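**Flernska presents Plumosus, a small kitchen for the white table**

*April 14, 2022* – Flernska is pleased to announce Plumosus, a new range of pots, pans and small kitchen pieces for short cooking courses and play kitchens. The range will be in the shops from June.

Plumosus was made for places where a full kitchen does not fit. All 73 pieces can be bought one by one, so a school can begin with one pot and add the others later. The colours are strong, because on a white table they are easy to find and easy to put back. The first production is 500 boxes, and they are packed at our house in Grositz.

We have also prepared a table plan, which comes free in every box. It proposes where to put the pots, the pan and the food, and it leaves one side of the table for an oven. The oven is not part of the range.

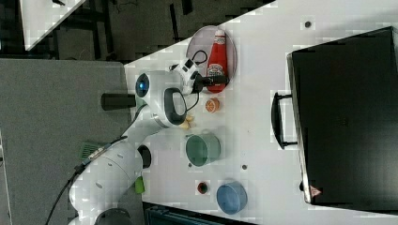
*Green and blue pots, a round pan with a ketchup bottle, and a black toaster oven on a white table.*

Shops can order from our partner Vasconcelos with the order number 1007. The smallest order is 2 boxes – mixed colours are possible. Price lists are sent on request.

**Press contact:** Flernska, Press Office, Grositz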